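Cinville Technical College Student Forums
Clubs and Projects > Robotics Club > Course Project: Snack Bar Sorting

Thread: Sorting station - request for comments on bin layout and scoring

zofie_zelenak (Project Lead)
Posted 4:10 PM

Members of the sorting group are asked to review the present layout before the October demonstration. The task remains as approved: two arms, one shared table, wrapped snack bars moved between the tray and the bins. Please read the notes under the pictures and reply in this thread so that there is one record of the discussion. 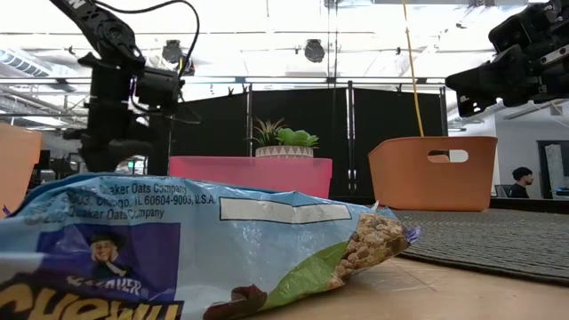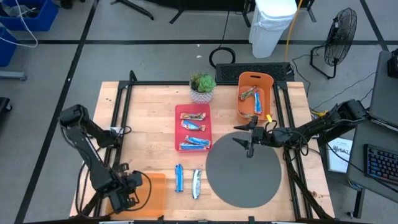 Photos: Cinville Robotics Club, sorting group

The points on which I would like comments are as follows.

1. Whether the red tray should remain the starting position for all bars, or whether bars may also start on the bare wood.
2. Whether the round mat should stay on the table. It takes up a good deal of the right arm's working area.
3. Whether a trial should be scored by bar or by complete table.

The proposed length of a demonstration is 7 trials. Comments are due before the next build session.

- Žofie Zelenák

o_lukac
Posted 4:52 PM

Thank you for the notes. On the first point, I am in favor of allowing bars on the wood. The two bars below the tray in the second picture are set upright relative to the others, and this is the case the left arm should be able to handle if we claim that the system sorts in general. If every bar begins in the tray, we are testing one narrow arrangement.

On scoring, I support scoring by bar. In the last full set we recorded 151 attempts, and scoring by table would have hidden most of what we learned from them.

S_Khondokar
Posted 5:15 PM

I must disagree with Otakar on the first point. The course requirement states that the starting area must be marked and must be the same for each team. Valport uses a single tray and our results will be compared with theirs. Bars outside the tray can be a separate test, reported on its own line.

I would also like to raise the matter of wrapper glare. The Quaker Chewy wrapper in the first picture shows bright reflections over the creases, and part of the printing is washed out. The classifier relies on color and on the large printed areas. When those are covered by a reflection it has little to work with. I request that we test a diffuser over the table before any more training data is collected.

chenxi.yin
Posted 5:31 PM

The glare is a fair concern, but I would not add a diffuser. The demonstration hall has its own lighting and we will have no control over it. A model trained under soft light may do worse there. I would prefer to keep the reflections and collect more samples with folded and wrinkled wrappers.

With regard to the mat: please remove it. It is empty in the second picture and I do not believe the current task makes any use of it.

o_lukac
Posted 5:44 PM

The mat was included in the Inthanon version of the task as a handover area, where one arm sets a bar down and the other picks it up. I would ask that it remain until a decision has been made on handovers. Removing it now means measuring the table positions again.

k.dolezal (Lab Supervisor)
Posted 6:20 PM

Some remarks on procedure.

The arms are limited to 60 percent speed for student use. This applies at the demonstration as well, and trial times should be planned accordingly.

Cables near the right arm's wrist should be checked before each session. Several loops are visible in the second picture, and the yellow tag at the corner of the orange bin is next to them. Kindly move the bin a short distance toward the center or secure the cables to the forearm.

I have no objection to either starting arrangement, provided that it is written down.

- Kristýna Doležal

S_Khondokar
Posted 6:38 PM

The cables will be secured at the start of the next session. I can bring the ties.

May I also ask whether the Flokden gripper pads have been ordered? The present fingers hold the bars well enough at the middle, but they slip on the crimped ends.

zofie_zelenak (Project Lead)
Posted 7:05 PM

The pads have been requested and are awaiting approval.

Having read the replies, I propose the following. The red tray will be the starting position for scored trials. Bars on the wood will form a second, unscored set, as Shanthi suggests. Scoring will be by bar, out of 100 points for the full demonstration. The mat stays for the present. The diffuser question is open, and I ask Shanthi and Chenxi to run one short comparison each, with and without it, using the same bars.

chenxi.yin
Posted 7:22 PM

Agreed on the comparison. I maintain my objection to the mat and ask that it be noted.

zofie_zelenak (Project Lead)
Posted 7:26 PM

It is noted.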